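Print this page | E-mail this page

Tableware and Table Setting — Handout 4
Sorting, Stacking and Serving with Mixed Sets

Last time we got through place settings, and I promised you the fun part: what to do when the dishes don't match! Most of us will never own a 66-piece service in one pattern. We own a bit of this and a bit of that, and a mixed cupboard can make a wonderful table if you sort it first.

Start with shape, then go to color. Plates in one group, bowls in another, and only then pull the patterns apart. Solid colors are your best friends here. A plain yellow plate calms down a busy floral one, and the floral gives the yellow something to talk to.

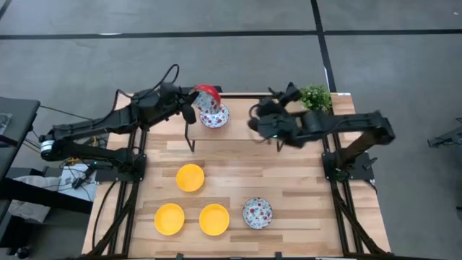

Fig. 1. Floral bowl over its matching plate on the raised shelf; yellow and floral plates on the tabletop.

Look at how well red and blue flowers sit next to solid yellow. The bowl has a red interior too, which picks up the red in the pattern — I love that kind of echo. When you do your own sort, hunt for one color that turns up in at least two of your pieces and build out from it.

Now, height. A low shelf or riser gives you a second level without taking over the table. In the Pevinen exercise you will work with a riser no more than 200 mm high. Put the pieces you are serving from on top and keep the tabletop for things people reach for. Leave some bare wood showing, please! Grain is part of the setting.
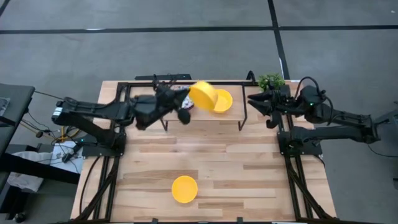

Fig. 2. Yellow bowls on two levels, with a patterned dish at the left of the shelf.

Bowls need more room than plates. Lift by the rim, tip a little, and set down flat. If you nest them, keep to one shape per stack.

For next class
— Bring six pieces from at least two sets, wrapped in towels.
— Sort them by shape and color, and sketch your layout on one sheet.
— Read the Skuserine chapter on color pairs (40 pages, but mostly pictures).

Print | E-mail to a friend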